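Drama Series "Firkis" Renewed for a Third Season

The Admont Television Fund has confirmed its support for a third season of Firkis, the family drama produced by Hayat Pictures. The decision was announced to members on 5 July 2018. Eight new episodes have been ordered, two more than in the previous season.

Season two closed with Inspector Lena Trollano resigning from the harbor police after learning that her brother had signed the false customs papers. Head writer Sadia Yousafzai has stated that the new season will open four months later, with the inquiry still in progress and the family home up for sale. Mohsin Rana and Aisyah Nasution will return in the leading roles. Waqas Durrani, a guest performer in the finale, joins the regular cast. 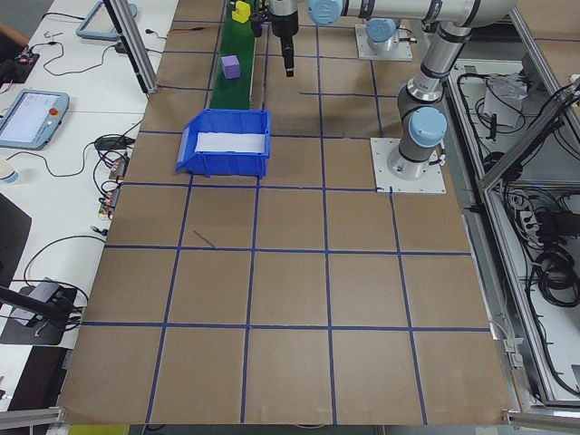

Work area with robot arm and conveyor belt.

Filming is scheduled to start in September under director Nima Fallahi, who was responsible for the last two episodes of season two. Background performers are needed for the courtroom and ferry terminal sequences, and 300 places will be offered through the members' register. The register received 890 applications last year, and members are therefore advised to update their entries early.

A public screening of the season two finale will be held in the Admont main hall, which seats 400. Members may reserve up to two tickets each - guests under 15 must be accompanied by an adult. A discussion with the writing team will follow the screening. Reservations should be made through the membership office, extension 3372.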